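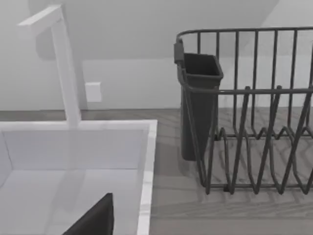

Why do you train with a drying rack at all, when the Proker rules only speak of "a receiving container"? A box on a table would be enough and you would have two more weeks for the real arm. This came as a comment under our last entry, from a reader in another team, and I promised in the group to answer it properly in the notebook.

21st November, Birthorpe robotics club, kitchen group

First the answer. We tried the box in June, before most of the present members joined. The policy learned it quickly and we were very pleased, and then it could do nothing else. Any container with a wall in front or a wire near the opening made the arm hit something. With the utensil caddy on the rack the opening is narrow, there are wires beside it, and the faucet stands in the way if the arm takes the short path from the sink. So the arm has to go up first and then across. I believe this is the part of the task that is worth learning. The reader is right about the two weeks, however. We paid them.

State of the simulated kitchen today

The scene is the one we call sink-left: basin on the left, counter, rack on the right with the caddy hooked on its left side. Wall and counter are now on the same lighting as the rest. Before, the wall was so bright that the white faucet almost disappeared against it, and the image encoder had the same trouble as we had. Now there is a soft shadow of the faucet on the wall and it helps to see the column. The wall plate stays. Somebody asked to delete it for speed, but it costs nothing and it gives one fixed small thing on a big plain surface.

The rack is still dark gray and the caddy is dark gray also. I know that this is hard. In the lower resolution the rim of the caddy and the wires in front of it become one dark area. We discussed making the caddy yellow for training and I am against it, for the reason that we would then learn "go to yellow". The compromise in the group is to randomize the color of the caddy in a part of the episodes and keep the gray in the others. This is written on the whiteboard in the Sýkora room, please do not wipe it.

The finger tip of the gripper comes into the view from below, partly over the basin. Please remember this when you crop images! On Thursday the crop was changed to remove "the black thing at the bottom" and the training got clearly worse. The network uses the finger to know where the hand is. I put the old crop back and wrote a comment in the config file in capital letters, sorry for shouting.

Runs

All runs are with Clisatell, version 2 of our scene file. Data: 1242 demonstration episodes, all made by members with the game controller, no scripted ones. Task: start with the spoon held over the sink, finish with the spoon standing in the caddy, hand open and away from the rack.

Evaluation with the checkpoint from the night: 24 attempts, 11 successes.

This is less than I hoped. It is also the first time we evaluated with the rack position randomized, so one should not compare it with the earlier number on the poster. I ask everybody who shows the poster to visitors to say this in one sentence.

I watched all the failed attempts in replay and sorted them by hand. My notes, in the order in which I wrote them:

The most common failure is that the spoon touches the rim of the caddy on the side near the sink and turns in the fingers. After this the policy continues as if nothing had happened, it moves over the opening, opens the hand, and the spoon falls across the top and stays lying on the wires. The policy has never seen a turned spoon. In our demonstrations, when the spoon turned, we pressed reset and recorded again. So we have cleaned away exactly the examples which we need now. I did this myself many times and thought that I was being tidy.

Then there is the faucet. The arm goes up, but too late, and the elbow side comes near to the spout. In some replays it touches. The simulator stops the episode at contact with the faucet and this is correct, in the competition it is also the end of the attempt.

One failure I do not understand. The hand goes to the correct place, stays there, and does not open until the time is over. The replay looks perfect up to this moment. Perhaps the policy waits for something in the image which comes in the demonstrations from our own hesitation. When I record, I always stop over the opening and look before I let go. Others do not stop. I would like to look at the episodes by operator, but we did not save who recorded what. From now on we save initials.

The last kind is the plate section. When the rack is moved to the left by the randomizer, the hand sometimes aims behind the caddy and the spoon goes down between the zigzag dividers. It stands there very nicely, but it is not the caddy and I counted it as failed. There was a small argument at the table about this. The rule text says "the designated container", so for me it is clear.

What we changed in the afternoon

Collision shape of the caddy. It was one solid block in the physics, only the picture was hollow!! This was found by one of the new members, who let the spoon fall straight down by hand and it stopped at the rim. I first did not believe it. The file in which we had repaired this in June was replaced later by a fresh export and the repair was lost. The success check looks only at the position of the spoon's lower end with a generous tolerance, therefore a spoon that lay on the rim in the right way was counted as success.

So the result above must be taken with care. I went back to the successes with the collision shapes displayed. I can not say which of them would be real with a hollow caddy, so I leave the number as it is written and mark the run as "old caddy". Next evaluation will be from zero.

New shape: four thin walls and a floor. With very thin walls the spoon went through the side when it was pushed quickly, so we made the walls thicker on the inner side and took a smaller time step. The simulation is slower now. It is acceptable on the big computer and unpleasant on the laptops.

Success check: now it asks that the lower end of the spoon is under the rim height, that it is inside the four walls, and that the spoon remains there for a short time after the hand is open. We tested it by placing spoons by hand in right and wrong positions. It made one mistake with a spoon leaning far out, and I do not know what the judges would say to this spoon either. I will write to the organizers.

Friction of the fingers. We did not touch it, although two people wanted to. I prefer to change the caddy first and look at the turning spoon again. If we change both, we will not know which one helped.

Recording session

New demonstrations are needed in any case, the old ones were recorded with the solid block and the people (I also) learned to let the spoon fall from higher than is good. The instructions for recording:

-- Go up before you go across. The spoon should be higher than the rack's top rail when you leave the sink.
-- If the spoon turns in the fingers, do not reset. Try to correct it, and if you lose it, keep the episode and mark it as failed.
-- Do not wait over the opening.
-- Lower the spoon until the end is inside, then open.
-- Write your initials in the episode name.
-- The controller with the tape has a left stick that drifts. Use the other one, or calibrate before each block.

For those who are recording the first time: it is normal that the depth is difficult to judge. From the camera at the hand you see the caddy from the side of the sink and it is easy to believe you are over it when you are still in front. Look at the shadow on the counter under the rack, it helps me more than the second window does.

Real arm

No work on it today. The real rack has arrived but it is a little lower than the model, and the hook of the real caddy is wider. I measured both and the values are in the shared table, under "rack real". Somebody with more patience than me should put them into the scene file, in a new branch please, and not by a fresh export over the old file. The faucet for the test stand is still missing. A piece of square tube would do for the beginning, we only need something that the arm must avoid.

To do before next meeting

Hollow caddy into the main branch, with a small test that drops a spoon and checks that it ends under the rim.
Color randomization of the caddy, wires stay gray.
Operator initials in the recorder.
Question to Proker about the leaning spoon.
Evaluate the night checkpoint again with the new caddy, same seeds. I expect a bad number and I want it in the notebook anyway.

The computer in the corner is rendering until tomorrow morning, there is a paper on the keyboard. Please leave the screen locked.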